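Can a Machine Do My Chores Yet?
Term project report
Ha-neul Kwak
2/9/26

Why I picked this

So my roommate and I have a deal where I do laundry and floors and she does dishes and trash, and every single week I try to trade with her and every single week she says no. When the topic list came out and I saw "automation in everyday life" I grabbed it before anybody else could. My question was pretty simple: if I had a robot with two arms and two hands, could it do my half of the deal?

I went in thinking the answer was basically yes. I'd watched a ton of clips (too many, ask my roommate) and they all look so smooth. What I think now is messier, and I'll get to it.

What I counted as a chore

My first draft of the project had one big category called "cleaning" and my instructor wrote "too big!!" next to it, which, fair. Saying "clean the bedroom" is easy for a person because we fill in all the little stuff. You pick the brush up, you turn it the right way around in your hand, you hold the dustpan still with the other hand, you don't tip it on the way to the trash. I broke the bedroom down into two chores, sweeping up with a handheld brush and dustpan, and moving laundry from a basket to the washer. Then I broke each of those into tiny steps and ended up with 139 of them on sticky notes all over my closet door. Some were silly. One just said "let go."

Letting go is a real step, though! If you let go too early the thing falls, and if you let go at a bad angle it rolls off somewhere.

The stuff you can already buy

I also looked at what regular people can get for their homes. My aunt has a Benaveo, the round floor vacuum kind, and she let me borrow it for the whole month of March last year, before I even knew I'd be writing this. It was great on open floor. It was bad at cords. I had to rescue it from my phone charger so often that I started picking up the room before I ran it, so now I had a new chore, which was getting ready for the chore.

The Savik is a window cleaner and the Pichon folds shirts, and I only saw those at a store demo. The Pichon folded nicely, but you have to clip every shirt in by hand, and by the time you've clipped a shirt you could've folded it. I'm not trying to be mean about it, I just kept standing there thinking that.

All three are built to do one thing. That's kind of the whole difference with a humanoid. It's supposed to use the brush I already own and open the washer I already own, with no special clips.

A bedroom is harder than it looks

People who work in factories probably know this already, but a factory puts the part in the same place every time. A bedroom doesn't. A mattress is soft, so anything you set down on it can sink or tip a bit. A brush handle is round. A dustpan is thin at the front and has to be held at the right tilt or it's useless. And then there's everything around you, the basket by your feet, the wardrobe, the cable on the floor that you'd step over without thinking. 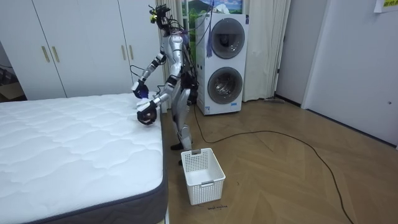

Bare mattress, basket, washer: the same corner of the room in all three. 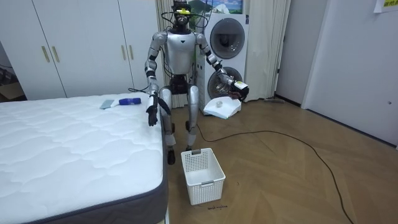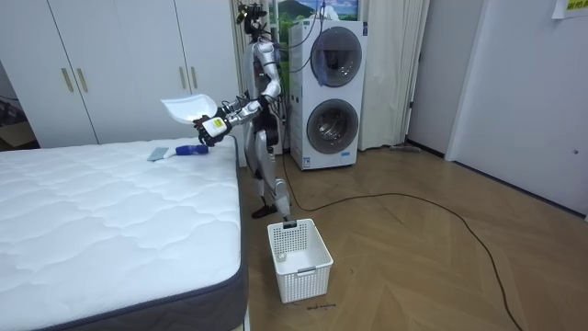
What I think now

My favorite is the third one, with the dustpan up in one hand and the brush down on the mattress. I must have done that exact pose a thousand times, pan in one hand, looking for where I put the brush. Holding the pan and sweeping into it are separate sticky notes on my closet door, and I'd put holding in my "getting there" pile. The sweeping part I left in "don't know," because a picture can't tell me how much dirt ends up where.

Laundry I'd put further off. Clothes change shape every time you touch them, and my own basket usually has jeans wrapped around a sock wrapped around a charger.

If I did this project again I'd time myself on every step, so I'd have a human number to compare with. I'd also like to visit the Onenura lab across town, but their open day was the same afternoon as my chem midterm and chem won.

As for the deal with my roommate, I'm still on laundry and floors. I did get her to take floors for two weeks by letting her read my sticky notes, so I guess the project saved me some work after all.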